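NOTA DE PRENSA

Badero presenta su programa de recuperación de muebles auxiliares para viviendas y centros comunitarios

La iniciativa reúne a la firma de mobiliario y al taller Prikix y pondrá de nuevo en uso cómodas, mesillas y armarios bajos retirados de residencias de estudiantes

Badero ha anunciado la puesta en marcha de un programa de recuperación de muebles auxiliares de madera, que se desarrollará junto al taller de restauración Prikix y permanecerá abierto a la recepción de piezas hasta el mes de marzo. El programa se dirige a entidades vecinales, residencias y familias que precisen mobiliario de almacenamiento de pequeño formato.

Durante la fase preparatoria, los equipos de ambas entidades revisaron 1,123 muebles procedentes de residencias de estudiantes. De ellos, 800 fueron declarados aptos para su reparación y 479 se encuentran ya asignados a sus futuros destinatarios. El resto se destinará a la obtención de tiradores, guías y tableros de repuesto.

"Un mueble bajo con cajones resuelve muchas necesidades en una habitación pequeña, y con frecuencia se desecha por un defecto que se corrige en una mañana", ha declarado Áine Keane, directora de Badero. "Queremos que estas piezas vuelvan a las casas en condiciones de uso diario, con sus marcas si es preciso, pero con cajones que abran y cierren como corresponde".
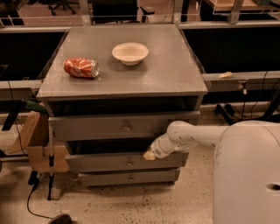
El protocolo de revisión establecido por Prikix distingue entre los daños de superficie y los que afectan al funcionamiento del mueble. Los primeros no son motivo de descarte: un tablero gris levemente rozado, como el que sostiene el cuenco blanco y la lata abollada, se considera admisible. Mayor atención reciben los cajones. Cuando los frentes no quedan alineados y sobresalen a distinta profundidad, el equipo técnico comprueba las guías, el fondo y la escuadra del cuerpo antes de autorizar la entrega. Los tiradores se conservan siempre que sea posible, y solo se sustituyen cuando falta alguno o la fijación ha cedido.

Rozália Murín, responsable técnica de Prikix, ha señalado que la prueba de cajones se realiza en dos ocasiones, con el mueble vacío y con carga. "Muchas cómodas se comportan bien hasta que se llenan de ropa", ha indicado. El taller verifica asimismo la estabilidad del conjunto con un cajón abierto - un aspecto de especial importancia en las viviendas con niños - y facilita las fijaciones a pared cuando la altura de la pieza lo aconseja.

Las piezas aceptadas se limpian, se reparan y se entregan con una ficha que recoge sus medidas, el acabado y las intervenciones efectuadas. No se contempla el repintado general. Los destinatarios que deseen modificar el color podrán solicitar orientación sobre imprimaciones y tiempos de secado en el propio taller.

Las entidades interesadas en recibir mobiliario deberán presentar su solicitud por escrito ante la oficina de Badero, con indicación del espacio disponible y del uso previsto. Los particulares que deseen donar una pieza podrán llevarla al taller los sábados por la mañana, con los cajones vacíos y, en su caso, los estantes sujetos para el traslado. No se admitirán muebles con carcoma activa ni con daños graves por humedad.

Contacto para medios: Nest Hughes, departamento de comunicación de Badero.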